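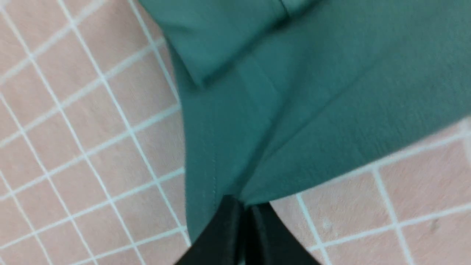 What do you do with T-shirts nobody in the house wears any more?

Mine go flat in a drawer until there's a decent pile, and then I sort them into swap, keep and rags. The swap pile goes along to Hilkka Suominen's table in January.

So, welcome to the laundry page of my little gallery! I started it when I worked out I'd been folding T-shirts the same bad way for 37 years (sleeves first, then a sort of hopeful roll) and Sirkka, my neighbour, finally showed me hers. You pick the shirt up, let it drop into its own creases, lay it down again and smooth from the middle. I'm still slow. The green one is my favourite to practise on – a soft, dusty sort of teal that looks bluer in the folds.

I know people who iron theirs, Niilo Rissanen for one, and I admire it, but jersey is forgiving stuff and a good flat hand does most of the work.

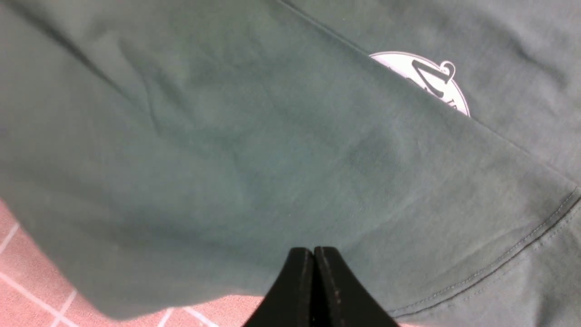 Prints are the bit I fuss over. If there's a logo I like it folded to the inside so it doesn't rub against the next shirt in the drawer, though Sirkka folds hers facing out so she can see which is which. Hems I pull straight before anything else, both layers together, or the whole thing comes out lopsided and I have to start again.

Towels next, once I've found the other half of the airing cupboard!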